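Unit 6: Teleoperated Demonstrations in the Simulated Washroom
R. Surdu, V. Radu
Last updated: April

1. Wrist view

In the Hodcombe exercise the operator drives the simulated arm from the desk with a hand controller. The wrist view is used for the last part of the approach. Before closing on a cylinder that lies on its side, rotate the gripper until the line between the two fingertip pads crosses the can's long axis. Check both pads against the can and the edge of the marble counter. If one pad overlaps the can in the view, back off and realign. Do not correct by closing.
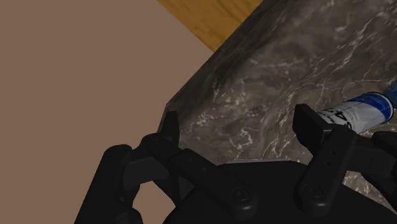
2. Scene view

The wrist view gives no information about the elbow or forearm. Most rejected demonstrations in the Kisoscombe set failed on link clearance. Switch to the scene view before any motion over the sink, and compare the height of the forearm with the objects in the basin and with the faucet on the back rim. 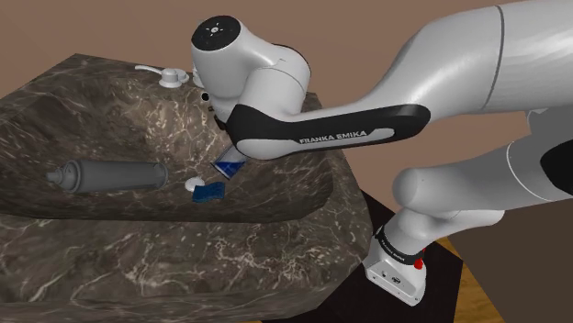
If clearance is in doubt, raise the elbow first and translate second. Combined motions are harder to label and are marked down.

3. Recording

Each student records 16 demonstrations. An episode is cut off at 3150 control steps. Pauses longer than 29 steps are trimmed by the logger, so wait with the arm still if you need to think. Label each episode as success, failure or operator abort. Failures are kept in the log and left out of the training split.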